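Speaker notes: Hevport tabletop arm, what we liked and what we'd ask for

Slide 1, title
Hi everybody, thanks for coming back from coffee! I get 20 minutes so I'm going to talk fast. Wave at me if I lose you.
I'm reviewing the Hevport arm kit, the one you bolt to a counter and teach by moving it around. We've had ours since May. We paid for it, Hevport hasn't seen these slides.

Slide 2, what comes in the box
Arm, gripper, power brick, a bag of screws (too many screws), and a quick start card. The card is good. The full manual is 358 pages and I've read maybe the first third, so please don't quiz me on the back end.
Mention: the Rudholm software plug-in is a separate download. I missed that and lost an afternoon.

Slide 3, setup
Took me 70 minutes from opening the box to the first move. Most of that was cable routing. If you've done one of these before you'll be a lot quicker.
Go slow on the calibration screen! The "next" button is right where you rest your thumb on a tablet, and if you skip a joint you start the whole thing over. I did it twice. (Pause, let people groan.)

Slide 4, how we tested
Kitchen stuff, small and ordinary. Pick something up, put it down somewhere else, repeat. We did 300 runs with the stock settings before I let myself touch anything.
Keep a boundary around your work area. Ours is cardboard and black tape and it's my favorite part of the whole project.

Slide 5, the good
Teaching a new move is really quick, and I can hand it to someone who has never used it. It's quiet enough to talk over. The Hevport help desk answered me the same day, at 7 in the evening, which I did not expect at this price.

Slide 6, the not so good
Grip force has three presets and I want a slider, please. Smooth round lids are the hard case for us. Flat dishes need a different approach angle and you have to work that angle out yourself.
We tried the Avitz finger pads as an add-on. Better hold, but they wear fast, so budget for spares.

Slide 7, would I buy it again
Yes, for a teaching kitchen or a small lab. For anything running all day I'd want to borrow one first and see.
Leave this last one up during questions.

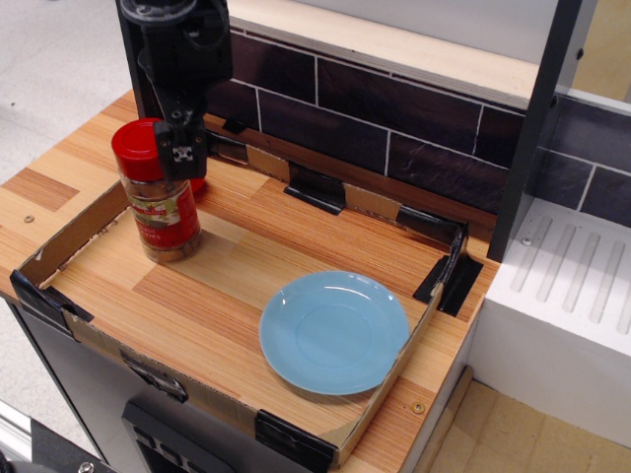
Slide 7: Gripper at the spice jar, blue plate nearby.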